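The Slow Pleasures of the Vegetable Stand

Drivent's little produce shop opened in February, and I have been meaning to write about it ever since, mostly because I keep going in for one onion and coming home with dinner for four. It sits at the quiet end of Mastine, 2 doors from the old shoe repair place, and the thing that draws you in is the wooden stand, all sloping trays and honey-colored boards, with the vegetables laid out in bands of color like a well-kept sewing box. 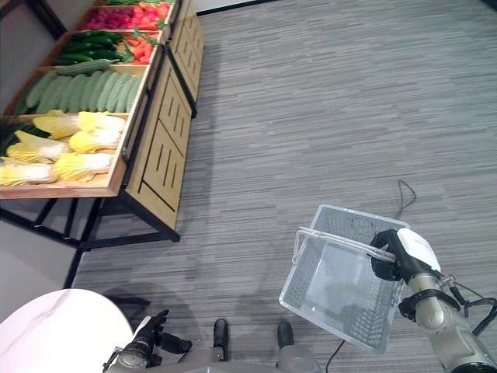 I have always believed that a good stand teaches you how to shop. When the greens, the roots and the salad things each have their own tray, you stop hunting and start thinking about supper. My own habit is to choose the heavy vegetable first – a napa cabbage, say, firm and weighty for its size – and let everything else follow. Carrots for sweetness, radishes for a bit of bite, and a cucumber to slice at the last minute with salt and a splash of vinegar.

Garlic deserves more patience than most of us give it (I was a terrible grabber of garlic for years!). You want a bulb that feels tight and full, with no green shoots poking out of the top and no soft spots when you press the cloves.

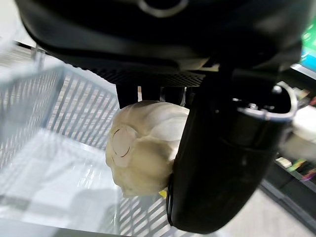 At home it wants air and shade, so I keep mine in an open basket well away from the stove, and I don't break a bulb apart until I mean to cook with it. Napa cabbage goes in the refrigerator, wrapped loosely, and the outer leaves can be peeled away as you need them. A whole head will see me through nearly 30 days of winter soups if I am careful, though in summer I rarely make it last past the first big bowl of slaw. 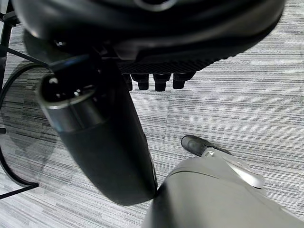 Should carrots be stored with their green tops on?

Cut the tops off as soon as you get home, leaving a short stub, and keep the roots in a bag in the refrigerator. The greens draw moisture out of the carrot, and they are lovely chopped into a salad.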